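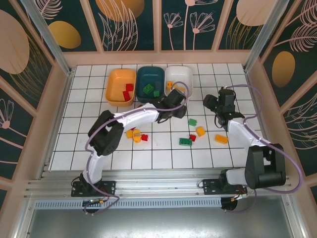

I came home from the open day at Rakcombe with sore feet, a free pencil and a whole page of notes on tidying, which was the last thing I had expected to bring back from an afternoon of looking at robots. My neighbor Jintana Phuthong talked me into going (she has a grandson who is mad for anything with a motor in it), and we got there at 2 and stayed until they began stacking the chairs.

Most of our time went to a table where a pair of robot arms was sorting toy blocks into bins by color. Red to the orange bin, green to the teal one, orange and yellow to the white one. I must have stood there through two cups of tea! Samran Saithong, who was looking after the table, was very patient with my questions, and I scribbled down whatever seemed useful for a playroom, a sewing corner or that dreadful drawer in the kitchen.

## What I wrote down

**Keep the bins in one row at the back.** Mine have always been stacked in the closet, so every block put away meant lifting a lid first. Three open bins along the back of the play table, with all the floor space in front, are much kinder to everybody.

**Sort by something you can see at a glance.** Color is good for blocks and buttons. For screws I go by length, and I use old margarine tubs.

**Don't fuss over the match.** Red blocks in an orange bin bothered me for a minute or so, and then I got used to it – as long as the rule stays the same from one day to the next, a child will learn it quickly.

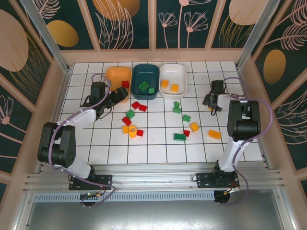
*The Nilsuwan Household Letter, No. 114*

**Spread the pile before you start.** A heap hides the small pieces. Push everything out over the table so there is tile or wood showing between the blocks, and your hand goes straight to the one you want.

**Give each helper a side.** If two of you are clearing up, one takes the left and one the right. Jintana and I tried it with her button tin that same evening and bumped elbows far less than usual.

**Pick a surface that wipes clean.** I do like white tile for this. A leftover sheet of tile board from the bathroom, laid on a card table, does nicely, and you can spot a lost bead on it from across the room. Go over it with warm water and a drop of dish soap, then dry it with an old towel.

Rattana Nilsuwan tells me she would like to hear how other readers manage their blocks and buttons, so do write in. I'm off to find 4 matching lids.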